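Saven Open Day Recordings: README

Short data card for the recordings made at the Cudadton workshop during the spring open day in March. Read this before using the files. The notes on the session format matter more than the file list.

What is in the set

514 episodes of a single robot arm handling small colored blocks on a taped table. Each episode has video and joint positions. There is no audio. Visitors were talking the whole time and we did not ask them for permission to keep their voices.

How the day ran

Doors opened at 10 in the morning. Almost 700 people came through the building, and most of them stopped at this table at some point. An operator gave a short talk, then ran the arm for a few minutes and took questions. Visitors could name a block and a cell, and the operator would try it. These requests are saved in requests.csv as plain text, typed by hand, with the spelling left as it was.

The blocks are red, yellow and blue. The table is covered in brown and split into cells with blue tape. The cells are not all the same shape, so do not assume a regular grid when you convert positions. 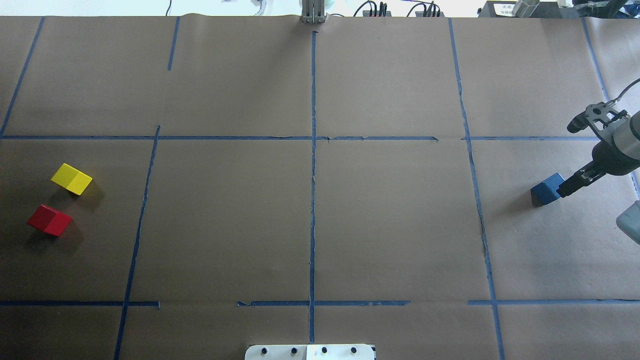
The blue block at the gripper, from two cameras: 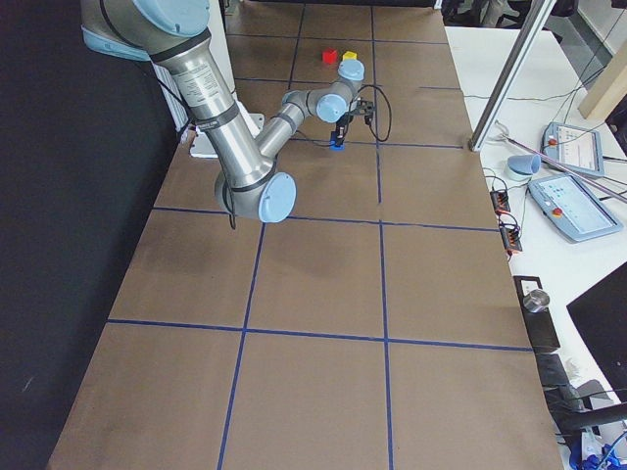
Corinne Kasprzak wrote to us after the first release that the request file was more use to her than the video, and that she would like the start time of each request added so she could match them up without guessing. Start times are in the current version. 200 of the requests have no time and are marked NA.

Layout

episodes/ one folder per episode, numbered from 0001
requests.csv visitor requests
cells.json corner points of each cell, measured before opening
notes.txt operator remarks, incomplete

Known problems

Tape was replaced during the lunch break. Cell corners after that point may be off by a few millimeters and were not measured again.

Episode numbers are not continuous. We started 1177 recordings and dropped the ones that were stopped early or had a visitor's face in view. The original numbers were kept.

Success labels were entered by the operator on the spot. Some are missing. A block resting on a tape line was counted as a success by one operator and a failure by the other, and we have not fixed this.

Use

Free for teaching and research. Please cite it as the Saven Open Day Recordings. Questions about the Liltari loader scripts should go to the issue page for that project, as they are kept in a separate repository.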